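Workshop notebook, June
Subject: Naltetti glaze trials, second firing

The second batch of tiles in the Naltetti series was unloaded at 9.40. The kiln log shows a steady rise overnight and no interruption to the supply. All tiles carried the Quezada base glaze over Plodar clay, in the proportions agreed after the first firing.

The results are mixed. Tiles from the upper shelf have an even satin surface and will go forward to the abrasion test at 1,000 cycles. Those from the lower shelf show pinholes near the edges - the same fault as before, though less severe. The thicker coat appears to be responsible. The next mix will be made up with 100 ml more water to the bucket and sieved twice.

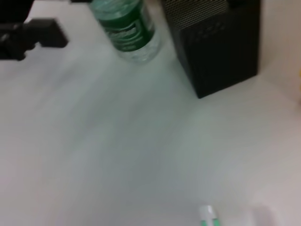

White tabletop, with a clear plastic water bottle near the top.

Colour remains a concern. The Skerkarura works has asked for a grey-green close to its old roof tiles, and the present sample is too blue in daylight. Reducing the cobalt is the obvious step, but the iron should be left alone until one further firing has been completed.

The order under discussion is for 3,000 tiles, with a possible increase to 4,000. No quantity should be confirmed until the lower shelf can be relied upon.

To do: reweigh the dry materials, replace the cracked prop, wash the kiln shelves, and mark the back of each tile before glazing - pencil burns off and must not be used again.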